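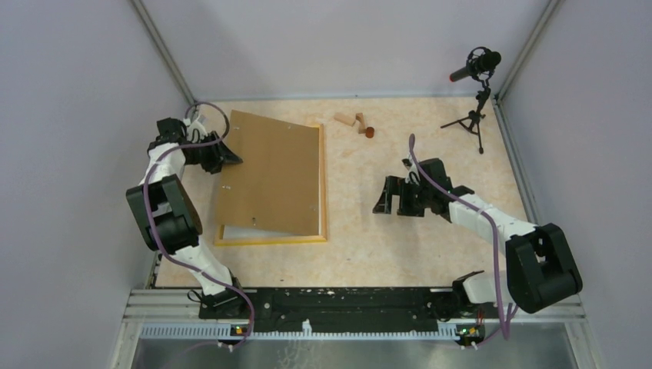
January, a little after eleven at night

I should be in bed but my head is full of boards and fittings and I want to get it down while I still remember. What a good day! I haven't been this pleased with a piece of flat brown board since I was nine and building rabbit hutches with my uncle.

So, the back panel. Azra has been telling me for a week that the shallow frame wanted a proper lid of some kind, and I kept saying the old one would do. It would not do. It was bowed in the middle and it had that musty smell from the shed, and when I laid the straightedge across it this morning I could slide two coins under. Out it went. Mimoza had an offcut left over from her Bukelex wardrobe, a lovely flat bit, and she drove it over before breakfast wrapped in a beach towel. She wouldn't take money for it. I gave her a jar of the quince and she seemed to think that was fair.

I have to say I love the first fit of anything. You lay the piece over and it sits a bit crooked, and you nudge one corner and the opposite corner sticks out the back, and you nudge it again, and for a while it's just you and the board having a conversation. I could do that all afternoon (and some days I do). I always go for the right side first and leave the front until last – Senad does it the other way around and we have argued about this for 13 years, very happily.

The fittings are the fun part. I got the bag of small ones from Michailidis, the cheap mixed bag, and tipped it into the muffin tin to sort. Some bright silver, some dark, a few with that dull look like old spoons. I know most people would want them all to match. I don't! I like a board that looks like somebody has been thinking on it. Kalliopi came by for the ladder, stood over the muffin tin for ages, and went home with four of the shiny ones in her coat pocket for her sewing box. She forgot the ladder.

Spent far too long choosing the yellow for the front edge back in the fall, and I'm still glad I did. Warm, a bit orange when the light is low. The other strip I left as plain wood and I go back and forth on whether to paint it too. Tonight I say leave it. Ask me again tomorrow.

Note to self on glue: the Cekitz one goes off faster than it says on the tube. I'd guess I had half the time I thought I did when I tried it on scrap. Do the long edge, stop, wipe, then do the short edge. Don't do what I did on the scrap, which was all four in one heroic go, and then the phone rang and it was Panagiotis wanting to know how to get candle wax out of a rug. (Brown paper and a warm iron. He didn't believe me. He called back an hour later to say it worked and then we talked about soup.)

Speaking of soup, lunch was the bean one with the last of the smoked peppers and I ate it standing up, reading the Rorska catalog. They have a little hand plane on page 4 that I have no business wanting. I have two planes already. But this one has such a nice curve to the handle, and I did sell the old sander, so in a way the money is just sitting there asking. I will sleep on it. I have been sleeping on it since before New Year.

Things still to do before I call the panel done: sand the underside, which is rougher than the top and catches on my sleeve. Find the small square, last seen under the newspaper. Measure the depth once more with the steel rule and write it on the wall calendar this time, because I've measured it three times and lost three scraps of paper. And pick up sandpaper, the fine one, plus milk, plus a birthday card for Azra's mother.

Azra came in at nine with tea and looked it all over and said, "Well, it's flat." From her that's practically a parade. She thinks it should go in the hall when it's finished, under the coat hooks, for keys and gloves and the mail. I'd been picturing it on the long shelf with my seed packets laid out in rows, all ready for spring – tomatoes at the front, then the beans, then those purple carrots I was so excited about last year. We'll see who wins. I may have to make a second one, and I can't say I'd mind that at all.

Teeth, bed. Alarm for six so I can get the underside sanded before work.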